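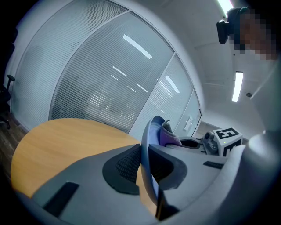

Learning to bake rye bread from a man who won't write anything down

My neighbor Takeshi Onishi has been baking the same rye loaf for 12 years, and until this spring I'd only ever been on the eating end of it. Then in February I mentioned I might like to learn, and he handed me a jam jar of starter over the fence before I'd finished the sentence!

So now I have a starter. I named it Palia (my sister's suggestion, don't ask) and it lives on top of the fridge and smells like green apples on a good day and nail polish on a bad one.

Takeshi doesn't use a recipe. I asked how much water and he said "until it looks like mud." I asked what kind of mud. He thought about it for a good while and said "spring." My first loaf was apparently summer mud, and I could have propped a door open with it.

What finally helped was buying a cheap scale and weighing everything he did while he wasn't paying attention. Turns out my guesses were way off, mostly on the salt. The numbers I've settled on put the water at 71 percent of the flour, with 9 grams of salt per loaf, and the dough sits overnight in the coldest corner of the kitchen. I use the dark flour from the mill shop in Wostdale, which is a bit of a drive, but they also sell those caraway crackers I like, so I'm never sorry I went.

Loaf number 7 came out on Saturday and it was good, you guys. Dense, a little sour, with a crust that fought back. I took half of it next door still warm (I know, you're supposed to let rye rest a day, I have no patience) and Takeshi ate a slice standing up on the porch and asked if I'd thought about adding molasses.

I've got a fresh batch going tonight, with molasses in it.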